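Plarngate Community Hall, Kitchen and Stage Walkthrough
Checked 4 January 2025

Front doors: PASS. Both leaves swing freely and the new closer is a joy, no more slamming during choir!

Exit signs: PASS. All lit, and the one over the Lindholm Room finally matches the rest.

Extinguishers: PASS, 2 in the kitchen (gauges in the green, pins in, tags signed). Please keep the flour bins out from under them.
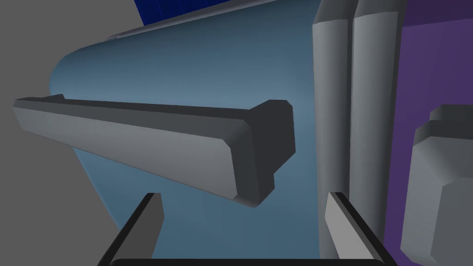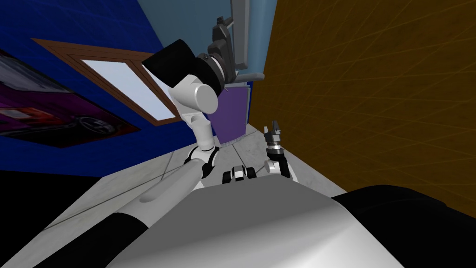
Stage steps: NEEDS WORK. Second tread rocks when you step on the left side. Tape it off until it's screwed down. The grip strips are holding up beautifully, though.

Folding tables: PASS. Stack no higher than the painted line. The old Urnska trolley is rated for 600 pounds, so there's no need to carry them by hand.

Stage outlets: NEEDS WORK. One cover plate cracked. Leave that outlet alone until it's replaced.

First aid box: PASS, and what a difference from June! Fully stocked, everything in date. Burn gel is on the top shelf now.

Storage closet: PASS. Clear path to the breaker panel, lovely to see. Spare key is with the Postatbridge office.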